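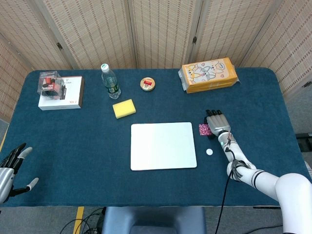
Kazue Ikeda keeps asking why we would pay people to sit and watch two hands pick up sponges, and whether a decent script couldn't score it. We tried the script. It gave full marks to a grasp that any person would call a drop. So we need people.

CALL FOR PARTICIPANTS - hand comparison sessions, Jellstead site
Posted Mar 15, 2026

Short version: paid sessions in April, 23 places, no robotics background needed. You drive, you score, you tell us what annoyed you.

What we're comparing

Two controllers on the same pair of humanoid hands. Lerkero is the glove setup, Hosoda is the handheld one with the triggers. Same arms, same table, same objects for both. We want to know which one a new person gets usable grasps out of sooner, and which one they'd pick if they had to do it all afternoon. Those might be different answers, that's fine.

Objects are everyday stuff. Water bottle, sponge, small tin, packet of tissues, boxes. Plus thin flat things, cards and the like, which is where most of the trouble is. Flat on cloth is hard. Expect to fail a lot on those, everybody does, Daichi still does and he wrote half the grasp code.

What a session looks like

- sign in, short safety talk, e-stop practice (you press it, several times)
- practice on the first controller
- 100 scored attempts, split over both controllers, with breaks
- you rate each grasp right after: clean, sloppy, dropped, never got it
- sit down and talk to us at the end, we record audio only if you say ok

Half of you start on Lerkero and half on Hosoda. We assign it, please don't ask to swap. Whole thing takes an afternoon. Each person comes in for 2 sessions on seperate days. The second visit is the one we care most about so please don't sign up if you can only make one.

Who we want

Adults, any job, any age over 18. Left handers very welcome, we are short on them. Gamers ok, non gamers ok, just tell us which. You need to be able to wear a snug glove and stand for short stretches (there's a seat for the rest). Glasses are fine.

Not eligible: anyone who has worked on either controller, or who took part in the Presa gripper trial last year. Sorry. Too much practice already.

Also hiring

One session assistant for the length of the study, part time. Resets the table between attempts, puts every object back in its start position, swaps controllers, logs faults. Patience matters more than a degree. You'll be near moving arms so following the rules is not optional. If you've run user studies or worked in a test lab say so up front.

Pay

Participants are paid per session, at the end of each one, plus a bonus after the second. Assistant is hourly. Rates are in the info sheet, ask for it and we'll send it the same day. Parking is free, bus stops out front.

How to apply

Email the Jellstead hand study desk. Put HANDS in the subject line, or ASSISTANT for the job. Include:

which afternoons in April work
left or right handed
glove size if you know it
anything that makes gripping or standing uncomfortable

No resume for participants. Assistant applicants, one page please, and a phone number we can acutally reach you on.

Questions about the protocol go to Daichi Murakami, scheduling goes to Kazue. Doors open at 9 if you want to come by and see the setup first, just email before you do. We fill places in the order we hear back.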